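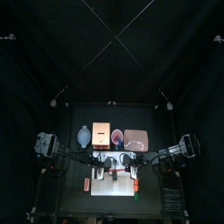
Ticket 7-112: Arm aims for the gap between blocks on "put the blocks away"
Project: Vurka chore bench
Opened by: Tharun Achari
Assigned to: Stela Dinu
Priority: Normal
Status: Closed, with one follow-up
Opened: Wednesday, February 23, 2022

What happens

When the blocks are in a row on a light surface, the planner picks a target between two of them instead of on one of them. The fingers come down in clear air, close on nothing, and the arm lifts away and reports a good pick. Then it carries its handful of nothing to the drop point and opens up very politely.

It doesn't happen on every run. I've been through the logs for the block task and there are over 300 pick attempts in there. I found 31 empty closes. Most of those are in the row layout, hardly any in the scattered layout, and none at all on the cup or the bowl.

I'm filing this as Normal because the rest of the bench has been going so well that I don't want to hold it up. But I'd love to see it fixed before we show Jayanthi the tidy-up sequence, because blocks are the first thing anybody with kids is going to ask about!

What I expected

Target on the middle of a block, fingers either side of it, lift, drop in the tray, next block.

What I already tried

Restarted the planner. No change.
Ran the wrist calibration again on both arms. Numbers look the same as before, which is to say fine.
Slowed the approach to half speed. It misses more slowly.
Turned the blocks so the dots face other ways. This DOES change things, see my next comment.

Comments

Tharun Achari
Some more on the dots. The block finder has two parts. One looks for dark green and gives you an outline. The other looks for a red dot and uses it to decide which way the block is turned, so the gripper can line up with a pair of flat faces. If both parts agree you get a confident target. If only the green part fires you get a target anyway, with a lower score.

With every dot turned well away from the wrist camera, so only green is left to go on, the row works more often. That's the wrong way around. More information is making it worse.

Stela Dinu
Ooh, nice one. Thanks for doing the turning test, that would have taken me an afternoon to think of.

Can you send me a target overlay from a bad run and the scores? I want to see if the green outlines are running together. Dark blocks with soft shadows in between are a classic for that, the finder decides it has one long block and goes for the center of it. If that's it, the fix is in the outline step and the dots are a side effect.

Tharun Achari
Sent. To my eye the outlines are separate. Four blocks, four outlines. The first one is a bit chopped because it runs out of view on the left, and the finder correctly marks it as partial and leaves it for later.

Stela Dinu
Agreed, the outlines are clean. So my shadow theory is dead and I'm happy to bury it.

But look at the score table! The top score isn't any of the four outlines. There's a fifth candidate sitting between the third block and the fourth with a dot score close to perfect. It has nearly no green in it. It's winning on red alone.

Jayanthi Menon
Jumping in because I get the notifications. From the household side, is this a "robots can't put away blocks" problem or a "we have a bug" problem? I have to write a paragraph on where we are with chores and I'd like to know which shelf this goes on.

Stela Dinu
Bug shelf, I'm nearly sure. The arms can pick up a block. They've done it hundreds of times. They're being told to pick up a place where there's no block.

Troubleshooting steps

I'm writing these out in the order I did them so that Gopinath can repeat them on the second bench.

Step 1. Load a bad run and freeze it at the moment the target is chosen. Don't use the moment the fingers close, you'll only see where it ended up.

Step 2. Switch off the red part of the finder and run the same moment again. For me the fifth candidate disappeared and the target moved onto the third block. Switch red back on and the fifth candidate comes back. Do it twice, it's very satisfying.

Step 3. Switch off the green part and leave red on. Now look at what the finder thinks is a dot. I got the real dot on the leftmost block, seen at an angle so it comes out as an upright oval. I got a weak hit on the little red crescent at the left of the third block. And I got a huge hit on the thin red line that runs down between the third and fourth blocks and ends between the fingers.

Step 4. Check the wrist view by eye before you trust any of the above. The line should pass through the narrow gap and carry on below the row. If your line is somewhere else, your wrong target will be somewhere else too, and that's fine, it's the same fault. 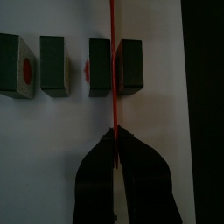 Step 5. Open the dot filter settings and find the shape check. Ours was off. I'm fairly sure it was switched off back in September, when we were losing dots that were turned away from the camera. A dot seen from the side gets squashed, the check wanted something close to a circle, and it threw them out. Turning it off was a reasonable thing to do then.

Step 6. Turn the shape check back on, but set it by length against width with a generous limit. A squashed dot is a few times taller than it is wide at worst. The line is enormously longer than it is wide, so there's a lot of room to put the limit and you don't need to be fussy. I set it to 7.

Step 7. Add the second rule: a dot only counts if there's green around it or right up against it on one side. A bit of red with pale surface on both sides isn't on a block. Keep the "one side" part, or you'll lose the crescent.

Step 8. Replay the saved bad runs, then do live ones.

Comments, continued

Tharun Achari
The pieces fit. It also explains why the scattered layout was mostly fine, as the real dots were bigger and easier to read there and they outscored the line. In the row, most of the dots are out of sight and the line had no competition.

Gopinath Nambiar
Repeated on bench two. Steps 1 to 3 gave me the same picture, with my wrong target one gap over. Steps 5 to 7 applied. One thing for the write-up: after you change the dot filter you need to restart the finder as well as the planner. I only restarted the planner the first time and spent a good while thinking the fix didn't work.

Stela Dinu
Good catch, I restart everything out of habit and wouldn't have noticed. Added to the notes.

Replay: all 31 bad runs now choose a target on a block. Replay only tells us about the target, it can't tell us about the lift, so I did 24 live attempts in the row layout afterwards. No empty closes. One block got nudged by a finger on the way down and the arm had to look again, then picked it up on the second go. I stood there and clapped, which Tharun can confirm.

Tharun Achari
Confirmed. There was clapping.

Can we also do something about it reporting a good pick with nothing in the fingers? That's the part that bothers me most. A miss is okay if the arm knows it missed.

Stela Dinu
Yes! I'd put that in its own ticket. The finger width at the end of the close should tell us. If the fingers have gone all the way shut, there's no block in there. We skipped the check at first because of the thin things, the cable especially, where "nearly shut" and "shut" are hard to tell apart. For blocks it's easy. I'd like to make it a per-item setting and switch it on for anything chunky.

Jayanthi Menon
Okay, so for my paragraph, which chores would you two say are there, which are close, and which should I leave out? Plain words please, it's for the Aubert people and they don't work with arms.

Stela Dinu
I'll have a go and Tharun can argue.

Picking up solid things that don't bend, one at a time, and putting them in a tray: I'd say that works. Blocks are back in that group as of today. Slow, though. Any five-year-old who wanted to would beat it, and the fun part is that the robot always wants to.

Cups and bowls, upright and with a bit of space around them: close. Lifting is good. Putting one down gently next to another is where it still goes wrong.

Cables, cords, anything floppy: leave it out for now. It can grab one. Where the rest of the cable goes after that is anybody's guess. I think two arms are going to be wonderful for this, one holding and one feeding, and I can't wait to get to it, but please don't promise it.

Tharun Achari
No argument, one addition. All of that is on a dark table or a white board, inside black walls, with lighting we control. A living room has a patterned rug and a window. We got fooled by one red line on a clean surface, so picture what a toy shelf would do to us. I'd say the hands are ahead of the eyes right now.

Jayanthi Menon
Can I use that last sentence?

Tharun Achari
Sure, as long as you say it's about our bench. Other groups may have it the other way around.

Resolution

Cause: dot filter accepted a long thin red shape as an orientation dot. Shape check had been disabled.
Fix: shape check enabled with a length to width limit of 7. Dots must touch green on at least one side.
Applied to: bench one, bench two.
Restart needed: planner and finder.

Follow-up

Finger width check after close, per item, on by default for blocks, cup and bowl, off for cable. Opened as a separate ticket, assigned to Gopinath Nambiar. Stela to send him the closing widths from the live attempts.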